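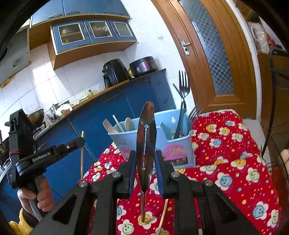

Photo: Humuline kitchen pages

How to sort out a utensil caddy (and keep it sorted)

If you are anything like me, you have one drawer in the kitchen that you open with a small prayer. Mine sat to the left of the cooker for years, and into it went every spoon, fork, skewer and odd chopstick that ever came into the house. I could never find the one I wanted, and about once a week something would wedge itself crosswise so that the drawer would only open the width of two fingers. I finally gave in and moved the lot into a caddy on the table, and I have been so pleased with it that I wanted to write the whole thing down for you, slowly and with all my little detours.

What you will need

A caddy with at least 2 compartments. Plastic is my favourite because it goes straight in the sink, and a light blue one is lovely and cheerful if you have blue cupboards to match. Mine cost 150 in the loyalty points I had been saving up at Brouwer, so it felt like a present.

A tablecloth or a folded blanket to work on. Please don't skip this! Metal forks make a dreadful clatter on a bare table, and a soft red cloth with flowers on it makes the job feel a good deal less like a chore.

A bowl of warm soapy water, a tea towel and a bit of food-safe oil for the wooden things. I use the Velleritz one, and a bottle lasts me from May right round to the next.

Step 1: Empty everything out

Take every single utensil out and lay it on the cloth. Yes, all of it, even the bits at the back. It will look like far too much and you will wonder why you started, but put the kettle on and carry on. Tip the crumbs out of the caddy while it is empty, then give it a good wash, getting a cloth right down into the corners, and leave it upside down until it is properly dry.

Step 2: Make your piles

I do wood in one pile and metal in another. Wooden forks and spoons go together, and long metal forks go with the other metal forks. Chopsticks I put to one side for the moment, as they have their own rules, which I'll come to.

While you are at it, look each thing over. A wooden spoon that has gone a bit rough can be saved with fine sandpaper and a rub of oil, but one that has split along the bowl should go, however fond of it you are. Spoons with slits or holes in them want an old toothbrush run through the gaps, and so do the tines of your forks, where egg likes to hide. I cleaned mine at the sink with the radio on and it took me 21 minutes, including a long stop to sing.

Step 3: Pair up the chopsticks

Match them by length and by colour, holding each one up straight and looking along it to see if it has bowed. Plain wooden ones are the worst for this, especially if they have been left to soak (I am guilty of that, I'm afraid). A bent one needn't be thrown out. It will stir paint or hold up a seedling very nicely. 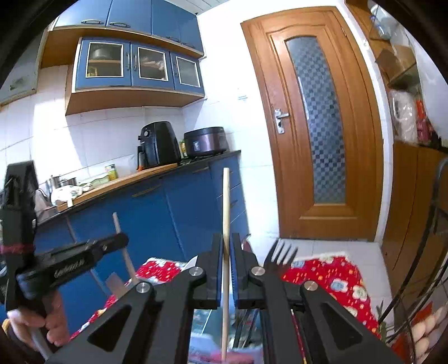

A long wooden chopstick held upright, with a dark fork behind it.

Step 4: Fill the caddy

Put the wooden things in the left compartment and the metal in the right, or the other way about if you are left-handed. Wide ends go up, so that you can see a fork is a fork before you have pulled it out. Start with the tallest pieces and stand them towards the back, then let the shorter ones lean in front. Something will always stick out over the rim at an angle, and that is perfectly all right as long as nobody is going to catch a sleeve on it.

Chopsticks go in last, down the side, where they can't slip between everything else. If yours are very long they may make the caddy top-heavy, so balance them with a heavier metal spoon or two on the opposite side.

Step 5: Label it

I like a picture label on the front, low down on one side, in a good bright colour. Pink shows up beautifully against blue. Small children and visiting relations both seem to manage a picture better than my handwriting, and things do find their way home after the washing-up. The label sheets from Gonness peel off cleanly if you change your mind; mine is design 947, if it's any help when you're hunting through the rack.

Keeping it going

Once a month, lift everything out, wipe the bottom and oil anything that looks thirsty. Always let wooden pieces dry flat on a tea towel before they go back in, or you will get a nasty dark ring at the bottom of the handles. And if a new utensil comes into the house, see if there is an old one you can pass along, though I must confess I still have three potato mashers in the cupboard.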